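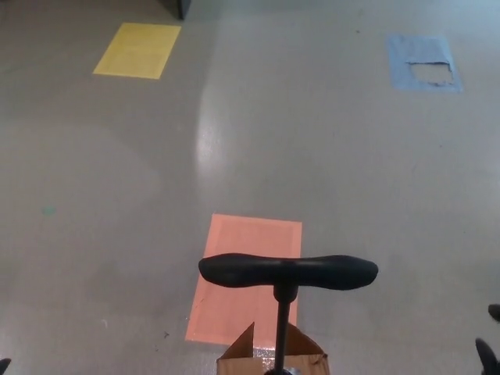 Maritza Puma wrote in to say that colored squares on the floor are a waste of good tape, and that her kids ran right past hers at the last birthday party without slowing down. She wanted to know if I'd ever gotten mine to last more than one afternoon.

Well, Maritza, sort of! I've been fooling around with floor markers for our winter games night (the hall at Sultgate again, same as August) and I have opinions now. Yellow, light blue and salmon pink are the three I've settled on for stations. I had a green for a while but it looked like mud on gray, so out it went. Yellow is my favorite. It shows up from the doorway even with half the lights off, and the sharp corners make it look like I know what I'm doing.

The blue one, poor thing, has a big ragged hole in it. I keep saying I'll replace it and then I don't, because you can still tell it's blue and five-year-olds are not picky. If yours tear, my advice is to leave them alone until you have a whole new sheet. I tried patching one with packing tape once and the patch was slicker than the floor, so never again.

I set them out in a big triangle with lots of bare floor in the middle. That's the part I'd really push, Maritza. My first try had them in a straight line and everybody bunched up at the front and argued. With a triangle they have to pick a direction! Hortensia Henao thinks I should go even wider, about 39 feet all the way around, but then I'd be hoarse from yelling the colors.

The rules, for anyone who missed the last post: I call a color, they run to it, the last one there calls the next. We play until somebody wants juice. I've got 65 kids on the list for this one, so they'll go in small groups and the rest can sit along the wall and heckle.

Still looking for a decent blue, by the way. If you've seen one that isn't sold in packs of 157, leave me a comment.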